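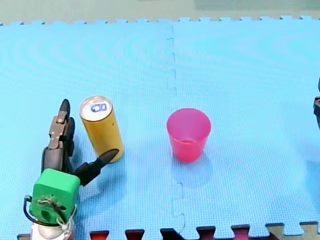
Hesthorpe kerbside recycling changes from July

14/05/2018

Hesthorpe council will stop collecting mixed recycling in a single bin from the first collection in July. Households will be asked to separate metal and rigid plastic from paper and cardboard, and a second lidded bin will be delivered to each address on the kerbside route before the change takes effect.

The decision follows the end of the current processing contract. Under that contract, all recyclable material from the town is taken to the Nurcombe transfer station, compacted and trucked out for sorting elsewhere. The council was advised late last year that the receiving plant would no longer accept loads in which paper made up more than a set share of the total weight. Loads over that limit are now charged at a higher rate or refused.

A replacement contract has been awarded to Plerkari, which operates a sorting line at Nurcombe. The line was built for containers only. It uses a magnet to draw off steel, an eddy current separator to recover aluminium and an optical unit to divide plastics by type. Paper and cardboard will bypass the line and be baled on the same site.

What goes in each bin

The yellow-lidded bin will take steel and aluminium cans, empty aerosols, rigid plastic bottles and tubs, and clean foil rolled into a ball. Cans should be emptied and rinsed but do not need to have labels removed. Lids from steel cans can be placed inside the can and the top pinched closed. Cans should not be crushed flat, as flattened cans can be carried across with paper and are harder for the optical unit to read.

The blue-lidded bin will take newspaper, office paper, envelopes, cereal boxes and flattened cardboard. Pizza boxes are accepted if they are free of food. Shredded paper must be placed in a paper bag, folded shut. Waxed cardboard and drink cartons are not accepted in either bin and should go to general waste until further notice.

Glass will be removed from kerbside collection altogether. Broken glass is the main cause of wear on the conveyor belts at Nurcombe and reduces the sale value of baled paper. Drop-off cages for bottles and jars will be set up at the transfer station and in the car park behind the Yeoh Street library. Both sites will be open during daylight hours.

Foam, soft plastics, textiles, batteries and electrical items remain excluded. Batteries may be left in the sealed tube at the transfer station office.

Collection days

Each bin will be emptied fortnightly, in alternate weeks. General waste will still be collected weekly. Collection days for individual streets will stay the same, and a printed calendar will be attached to the handle of each new bin on delivery. Residents in the nine streets on the eastern side of the rail line, where the larger truck cannot turn, will receive a smaller 80-litre bin for containers. All other addresses will receive the 200-litre size.

Flats and units with shared bin rooms are not part of the first stage. The council will write to owners' corporations separately once bin room measurements have been completed.

Inspections

For the first two months, collection crews will check the top layer of each bin before it is lifted. A bin holding the wrong material will be tagged and left at the kerb. The tag will state which item caused the problem, and the bin will be emptied at the next scheduled collection once the item has been removed. No fines apply during this period. The council has not yet decided what will apply afterwards, and a report on the matter is due before the end of the year.

A trial of the two-bin system was run over the summer at 932 households in the north of the town. According to the trial summary, most of the rejected material in the container bin was bagged recycling, followed by nappies and garden hose. Recycling tied up in plastic bags cannot be opened on the line and is sent to landfill unsorted. Items should be placed loose in the bin.

Cost

The annual waste charge will rise by about $9 for a standard residential property. The increase covers the purchase of the new bins and the extra truck hours. Revenue from the sale of aluminium and steel will be shared between the council and Plerkari under a formula in the contract, with the council's portion credited against the following year's charge. Rates notices will show the waste charge as a separate line.

Households that do not want a second bin may apply for an exemption on the grounds of limited storage space. Application forms are available at the customer service counter and must be lodged before the bin is delivered. Exempt households may take containers to the transfer station at no cost.

Existing recycling bins should be kept. The lids will be swapped for blue ones by the delivery contractor, and bins should be left empty at the front boundary on the date shown in the letter sent to each address.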